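Jostthorpe sim-to-real grasping - progress report no. 5
To: Otis Benavides
From: Fitzgerald Rosenthal
Dec 6, 2024

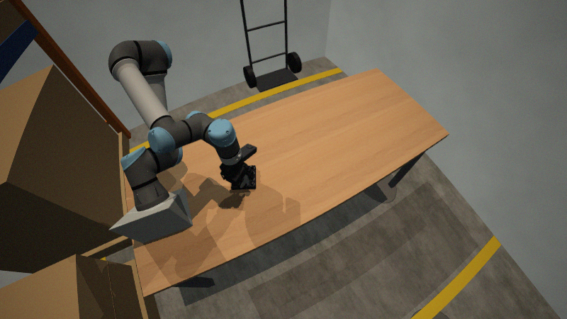
Where we are

Simulated cell is running. Arm on the long wood table, gripper mounted, shadows on. Renders go straight into the Lemma training set, 1000 scenes so far. Lighting is randomized per scene, camera pose too. Floor and wall textures next.

Result

Policy trained on plain renders: 348 clean grasps out of 1000 sim trials. With randomized lighting: 648. Same network, same seeds, same object set. Bigger jump than we planned for in the proposal - want to rerun with new seeds before anybody quotes it.

Problems

Contact model on the fingers still too stiff, thin objects pop out. Stelline export drops joint limits on the wrist, we patch by hand for now. Lost most of a week to that, so the ablation table is not in this reprot.

Next

Rerun w/ new seeds. Ablation on shadows vs. light color. First transfer to the real arm at Jastaline by end of December if they confirm the slot. No change to budget. Will need teh extra GPU hours we talked about - can you sign off?

Fitz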